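How to Oil a Wooden Tabletop

Raw or worn wood needs oil once or twice a year. The job takes an afternoon plus drying time, so pick a day when you can do without the table until the next morning.

What you need
Food-safe oil (I use Forkent)
Sandpaper, 120 and 240 grit
2 lint-free cloths
Mild soap and water

Wash the top with a damp, soapy cloth and let it dry for 12 hours. Sand lightly with the 120, always along the grain, then go over it again with the 240. Wipe off all the dust – it will show up under the oil as gray specks.

Pour a small puddle in the middle and spread it thin. End grain drinks more, so give the edges a second pass. Wait 10 minutes, then wipe off everything that has not soaked in. If the surface feels sticky, you left too much on.
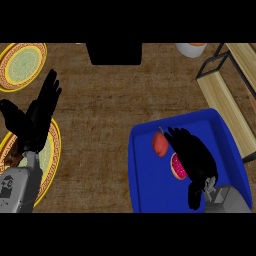
Leave it overnight before setting dishes down. A second coat the next day helps if the top was very dry.

Lay used cloths flat outdoors to dry before you throw them away. Oily rags in a heap can catch fire.

Posted by Rehema Mussa in Home Care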